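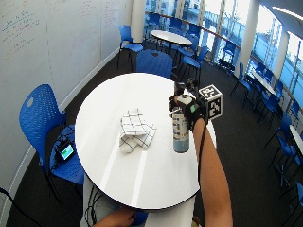
A canister and a folded cloth on a white table.

Press freedom campaigners in Brernen have questioned a police promise to find whoever smashed the windows of the Bellamy, a weekly paper that has been reporting on contracts at the port.

It is the 2nd attack on its offices since July. Police have yet to name a suspect in the first.

"We were told 30 officers were on the case," said the editor, Lacey Ashworth. "I have met one of them - he asked me for the address."

The mayor, Évan Collet, called the attack "an insult to the town" and offered a reward of 4000 euros. He did not say who would pay it. His office has turned down 5 interview requests from the paper this year.

A police spokeswoman said inquiries were continuing.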